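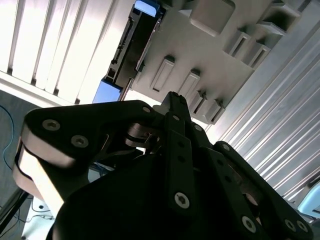
Darlene Ouellet wrote under my last post that an eight-year-old desktop isn't worth opening up, and that I should recycle it and buy a small one with the 50 dollars I was going to spend on parts plus whatever I could get for the monitor. She may be right about the money. I still wanted to try, mainly because all my bookkeeping is on that computer and it still starts every time.

The complaint was noise. It had been getting louder since March, and by fall I could hear it from the hallway. The processor was sitting at 68 degrees with nothing running but a browser, and that is too warm for a machine that is mostly used for email and spreadsheets. It was also slow, but that part I already knew how to fix. It still had the original hard drive.

I ordered a 500 GB solid state drive and a case fan from Wirel. The drive came in two days. The fan came a week later, and it was the wrong size. I sent it back and got the right one from Jandow for a little less, shipping included.

Copying the old drive took most of a Saturday evening. I did that first, with the new drive plugged in by a USB cable, so that if it failed I would still have a working computer in the morning. It went through on the second try. The first time I had forgotten to turn off sleep mode, and it stopped partway.

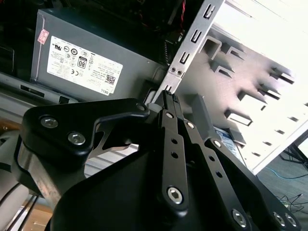 Dust was most of the problem. I shut everything down, pulled the power cord, held the button in for a few seconds and took the side panel off. Then I used a soft brush and canned air, holding the fan blades still with one finger so they wouldn't spin. I would do this kind of work in the daytime if you can. With the case open and daylight coming in, I didn't need the desk lamp, and I'm always knocking that over anyway. Dust shows up gray in daylight. Under the lamp it all looks brown and I miss half of it.

The old thermal paste had gone hard. I got it off with rubbing alcohol and coffee filters, put on a small dot of new paste and screwed the cooler back down, going corner to corner. Zakhar Lytvynenko told me to label the front panel wires before unplugging any of them. I used masking tape and a pen. The only one I got backward was the power light, and I fixed that the next morning.

It now starts in less time than it takes me to sit down and find my glasses. The fan is quiet enough that I notice the refrigerator instead. I haven't wiped the old drive yet. It's going in a drawer until after tax time, and then I'll see if anyone wants it.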